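# Visit to the Praten workshop in Farnulholm, 09/04/2023

I was invited to see how the hand-held gripper station is kept in order. I had expected a tour of big machines, but we stayed almost the whole morning with one pair of grippers, and I was glad of it.

Our guide was Iddrisu Mahama, who looks after the station. He began with the marker cubes. Each gripper carries one, and the tracking depends on the printed patterns being clean and flat. Before a session he wipes the faces with a dry cloth and checks that the cube does not turn when he pushes it with a thumb. If it moves even a little, he tightens the 2 mm screw under it and repeats the calibration, which takes around 12 minutes.

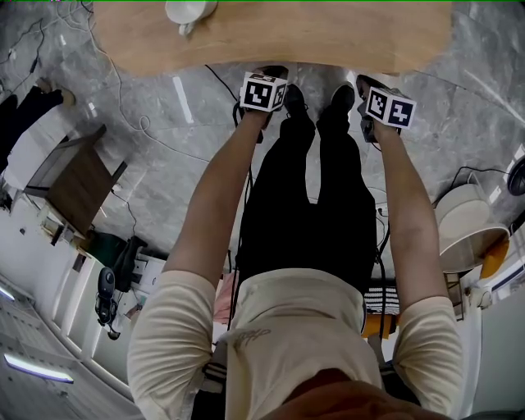
*Both grippers held in front of the body, with the marker cubes on top and the cables hanging down.*

The cables were the second subject. Most faults start there, Iddrisu told us, usually close to the plug. He leaves a loose loop near the waist so that the arms can reach forward without pulling. Every 40 sessions he changes both cables, also when they still look good. The old ones go into a box marked "Garnine", the name of an earlier project, and are used only for bench tests.

The logbook was for me the most interesting thing. Entry 661 described a left gripper that closed too slowly. They changed the cable and then the motor, and at last found a hair wound on the shaft. Now this check stands first on the list.

I asked if we could have a copy of the list for our own station at Alcantara. Iddrisu promised to send it when the November version is ready.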